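Project Report: Collecting Hand-held Gripper Examples for Table Tidying
Wei project, group 2
Last updated: Sun 7 September

Aim: get enough good examples for the Stillent model to learn simple pick and place. One person, two hand-held grippers, small things on a table. Table is upstairs by the railing becuase the Mokell room was booked.

Objects so far: book, artificial flowers, a small card, one small dark brown thing. Start layout gets changed between takes. 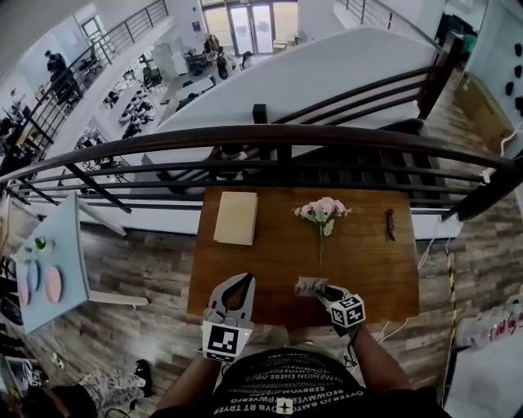
Fig. 1. Card held in the right gripper, left gripper open.

Each take is one task, start to finish, then stop. If you drop something, keep going, dont restart. We threw away 9 takes in the first session, mostly because people moved too fast and the marker blocks went out of view. Slower is better. Over 68 takes kept in the end.

Thin things are hardest. The card has to be gripped by an edge, and on a flat top the fingers just slide over it. The book we mostly left alone.

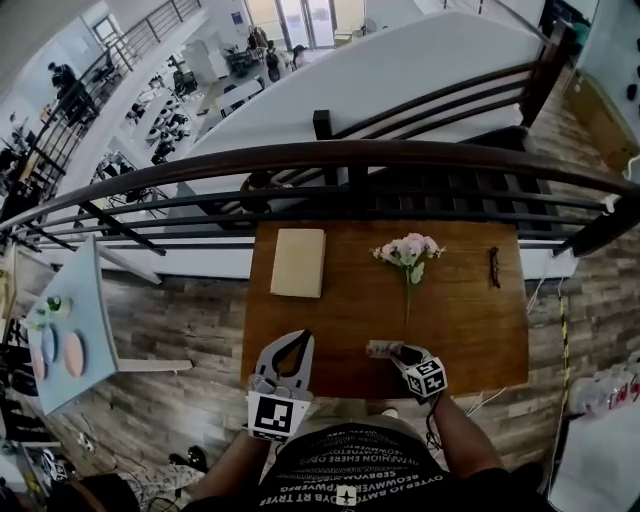
Labelling took longer than recording. We wrote a short line per take (what was moved, which hand) and two of us checked each one. Disagreed on 8, mainly over when a grasp starts. Settled on first contact. Should have decided that before recording anything.

Light is another problem. Daylight from the glass doors downstairs changes through the afternoon, no fix for this yet.

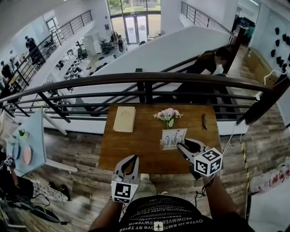

Still to do: more left hand takes, we are all right handed and it shows. Softer objects too. First training run on the Pustley machine, then a proper test in December if we get the slot. Results table to follow, not filled in yet.

Contact: Wei project group, student reports page | Copyright Wei project | Back to top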